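4.2 Landing places and the upper reach

The survey covered the river between Urnholm and the weir at Drendville, a stretch that most paddlers split over three days. Hashemi and Fogh had already described the lower half in terms of flow and bank height, but their account stops at the Fistley bridge and says little about how people use the water above it. We walked the upper reach on both banks in April, and then went down it by canoe with two guides from the Ghauri landing.

Seventeen landing places were recorded above Fistley. We counted a landing place as any point where a loaded canoe could be brought alongside and emptied by two people without wading above the knee. This is a stricter rule than the one used by Hashemi and Fogh, who included any gap in the bank vegetation, and it explains why our total for the short overlap at Fistley is lower than theirs. Seven of the landings have a built step or ramp. The others are gravel bars or worn earth, and their position shifts after high water.

The guides did not use the landings evenly. Most guided parties stop at the same four, all of them on the left bank, where the road comes down close to the river and a van can meet the group. Parties travelling without a guide stop more often on the right bank. Several told us they preferred it for the evening sun and for the distance from the road. On that side the ground behind the landings is steep and there is little flat space for tents, so camps spread along the water's edge and the bank is trodden down over a longer stretch than the number of visitors would suggest.

Rostam Ahmadpour, who kept the river log at Ghauri for the years before the survey, noted the same split between the two banks. His entries also show that the landing below the old ferry house was in regular use until a slip blocked the track behind it. We found the step still sound. It is now reached only from the river, and the path up to the ferry house is overgrown with bramble for most of its length. Two of the parties we met had planned to stop there on the strength of an older map and had gone on to the next gravel bar instead, arriving after dark.

Water level matters more to landing than to passage. At the April level every rapid in the upper reach could be run or lined, and none of the parties we spoke to had carried a boat. At the same level, three of the gravel bars were under water. The gauge at Urnholm is the one most visitors consult before setting out, but it stands above the Ghauri stream and does not record what that stream adds. After rain in the side valley the river at the bars can be well up while the Urnholm reading has barely moved. Tabrizi made this point in his notes on the side streams and suggested a painted board at the Ghauri landing. None had been put up when we finished our fieldwork.

The state of the road limits what can be done on the left bank. It is single track from Fistley onwards, with passing places cut into the hillside, and the guides asked for no further vans to be sent down it. Any new landing would therefore have to serve people who arrive by water and leave by water. We think the ferry house step is the best candidate, since it needs clearing but no building work. Abbasi, in her comments on an early draft, raised the question of who would keep it clear, and we return to this in Section 5.

Figure 4. Woven fabric, light grey.

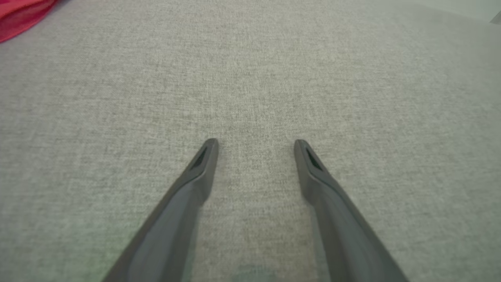 Why can the Urnholm gauge mislead people who plan to camp on the gravel bars?
The gauge stands upstream of the Ghauri stream, so after rain in the side valley the river at the bars can be high while the reading at Urnholm has hardly changed.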